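**Who Buys Whom? Our Report on the Jomton and Hervieu Deal**

December 19, 2022

We spent most of the fall following one company purchase, and we grew very fond of it! Jomton, which makes kitchen and table goods, agreed in September to buy a 38 percent stake in Hervieu for $484 million.

## What we read

Our group went through both annual reports (378 pages in all, with plenty of coffee) and learned that Hervieu owes its lenders $527 million - more than the stake cost. We argued over that for a whole evening.

## What we think

Jomton mostly wants the Hervieu stores, and the cutlery line comes along with them. 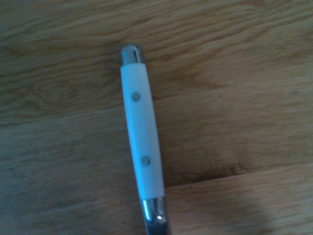
## Still open

We never found out whether Vadach, the other large owner, will sell too. We would love to pick this up again next term.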